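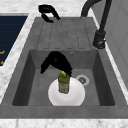
Sink task, Velon kitchen pack: open gripper above the bottle, plate on the basin floor.

Thursday. Third evening with the Pleltent trial licence, and the first spent wholly on the sink. The Velon pack is the only part of the trial I would pay for so far. Marble, drainboard grooves and the matte finish on the basin all render well, and the shadow under the gripper gives a fair idea of height when lining up by eye.

Set the physics to 2000 steps a second and left the controller at 60. At 4000 the fan became unbearable and I stopped the job before supper. Will repeat it on the office machine.

The bottle is an awkward target. It stands upright on the plate, so a poor approach has two loose objects to disturb. Clearance to the basin walls matters too - the default planner treats the sink as one solid block unless the finer collision mesh is switched on, and that setting is buried under Export. Wrote to Pidgate support and asked for it to be moved.

Label text on the bottle is unreadable from the working view. No matter for grasping, but I had hoped to try the Sepúlveda label reader on the same set.

Stopped at episode 778. Logs copied, not yet read. Licence runs out in April - must ask what the single-seat price includes.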